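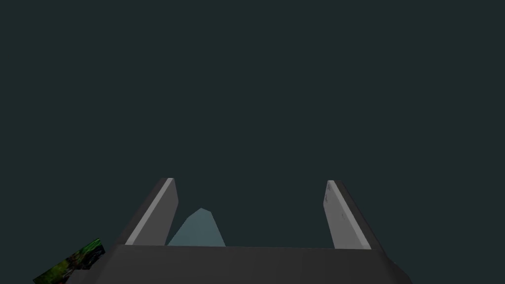

Can a machine do my chores yet? (moved from General)

Posted by halfstitch
11 March 2025

OK so my brother in law spent all of Sunday lunch telling me I'd be an idiot to buy another dishwasher because in a couple of years a robot will load it, unload it, wipe the counter and water the plants while I sit there with my coffee. I own a vacuum that eats socks. I have doubts!

But I also know some of you people do this stuff for a living, so I'm asking. Not "will it ever", I mean now. If I had silly money, is there a machine that could walk or roll into my kitchen and put the bowls away? And if not, what's the holdup? My nephew can stack bowls and he's four.

Reply by dradu_shop

I'm Dorin, I run the floor at Jatley, we make cabinet hardware. We've had arms in the shop for years and I like them a lot. They load hinges into trays all night and they don't call in sick. But every one of those trays is bolted down in the same spot, and if somebody bumps a fixture the whole thing goes sideways until one of my guys goes over and fixes it.

Your kitchen is nothing but bumped fixtures. So no. Buy the dishwasher.

Reply by smaranda.p

I'm going to disagree with Dorin a little (hi Dorin). Bolted-down trays are how you do it when the arm is blind. The newer stuff has cameras and gets trained on thousands of tries in simulated houses before anybody lets it near a real one. I mess around with this on weekends and the progress since last August is kind of wild. Things I'd have called impossible, like picking up an object it was never shown, work for me a fair bit of the time now.

The rooms they practice in have gotten pretty homey too, with furniture and plants and stuff on the counter. Here's one:
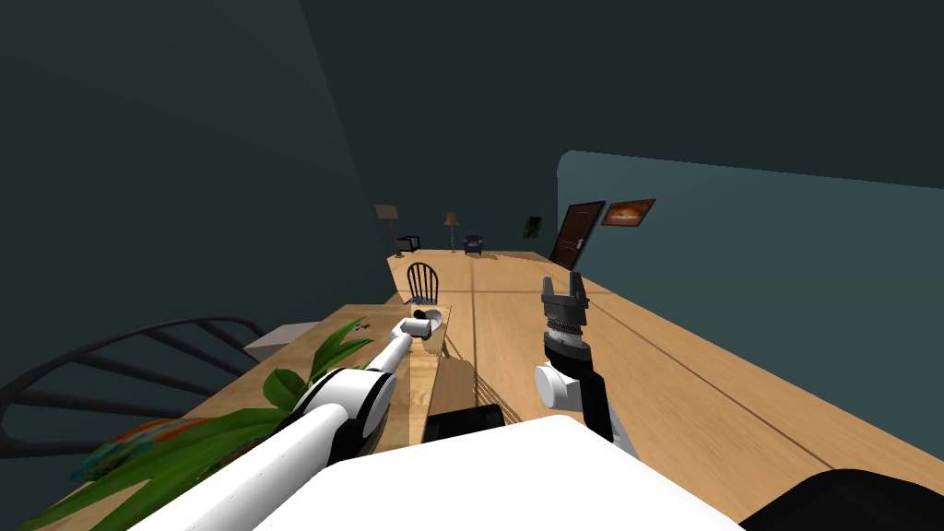
Both arms out, left gripper just over the front of the counter. Wood floor all the way back to the door.

What I like about practicing in a place like that is the clutter. If all you ever train on is one cube on one table, you get a robot that's good at one cube on one table.

Reply by halfstitch

Ooh OK that's a nicer living room than mine. I want the lamp. But it's a computer room, right? So what happens when it meets a wet bowl? Mine come out of the machine with a puddle in the bottom every single time and I end up with water down my sleeve.

Reply by wagnerq

This is where I get off the bus. Sim is great until something is wet, floppy, sticky or see-through, and that's most of what's in a kitchen. I did a season with an outfit called Lincombe on a laundry folder. In the simulator it folded towels like a hotel maid. On real towels it did 42 in a shift and I refolded most of them myself.

Also, two flat fingers! Try it sometime, put oven mitts on and pinch with just your thumb and one finger. I did a whole breakfast that way once to prove a point to my wife. Broke a mug.

Reply by smaranda.p

Towels are the worst case though, come on. You picked the hardest thing in the house. Rigid stuff on a table is a different problem, and two fingers get you further than you'd think if the approach is decent. A bowl you can take by the rim. A box you come at from the short side. Small things next to furniture are the ones that give me trouble, and it's usually the getting there. The elbow wants to go through a chair. 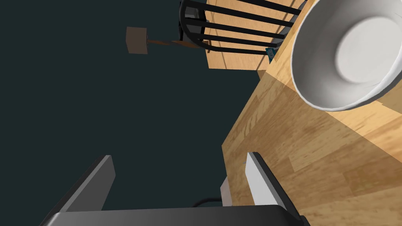

And that part, getting the hand to the right place without whacking something on the way, is just plain practice. You can run it over and over with the thing moved an inch each time. I'd rather it knock over a pretend lamp 4,000 times than my real one twice.

Reply by dradu_shop

Smaranda how long does one pick take you, start to finish? Not the highlight, the normal one.

Reply by smaranda.p

Ugh. Depends. If it has to try again, a couple minutes.

Reply by dradu_shop

So 2 minutes a bowl. I rest my case. On my floor that arm would be in the parking lot by noon.

Reply by aurelia_m

I don't think speed matters at home the way it does in a shop, Dorin. I've got bad hands (arthritis, both thumbs) and if something took all afternoon to empty the dishwasher while I was out, I'd be thrilled. I don't need it to beat anybody. What I need is for it to not drop my mother's plates, and to not cost what my car cost.

What I really want to know is who you call when it stops in the middle of the floor with its arm up. With the washer I call Bălan on the corner and he comes the same day.

Reply by wagnerq

Aurelia that's the best question in the thread. In my experience you call a guy like me, and I'm three states away and I tell you to turn it off and on.

Reply by samu_cirillo

Coming at this from restaurants. We tried a Traltora unit on the fry station. Did fries fine! Couldn't do anything else, took up the spot where a person used to stand who could do fries and also grab the phone. We sent it back. I'd try again if one machine could do four dumb jobs badly instead of one job well. Dumb jobs done badly is half of what I pay for anyway.

Reply by smaranda.p

See, that's exactly what the home people are going for, Samu. Lots of jobs, kind of slow, kind of clumsy, getting better. I'd say plates for Aurelia before towels for Wagner.

Reply by halfstitch

OK, I'm ordering the dishwasher. Brother in law has been sent the link and has replied with a video of a robot doing a backflip. Does anyone have opinions on the ones with the third rack up top? Do tall glasses still fit under it?

Reply by aurelia_m

They fit in mine if you drop the middle rack down a notch. Wine glasses no.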